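Nalta adds lilac plates to children's table range

Homeware shop Nalta has put its new children's table sets on sale, with 1,247 ordered before opening on Tuesday. Each has a lilac plate and a teal mug.

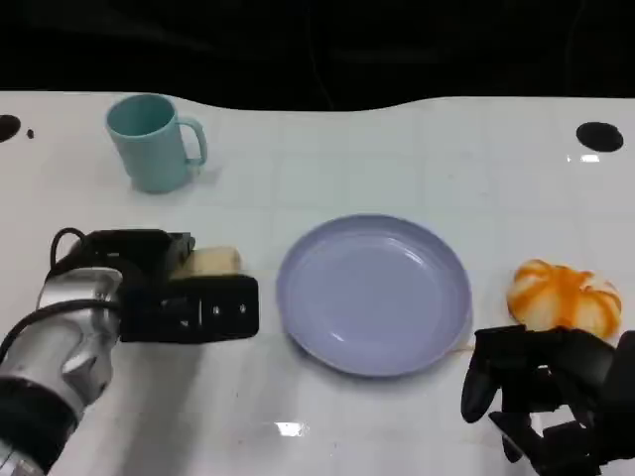 Second batch in September

Buyer Nesma Ouali said the plate's raised rim had decided it. A further 1,305 sets are due in September.
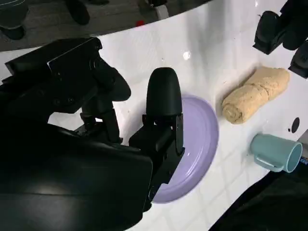
Can the plates be bought separately?
Single plates will be sold from September, in the Gounder branch only.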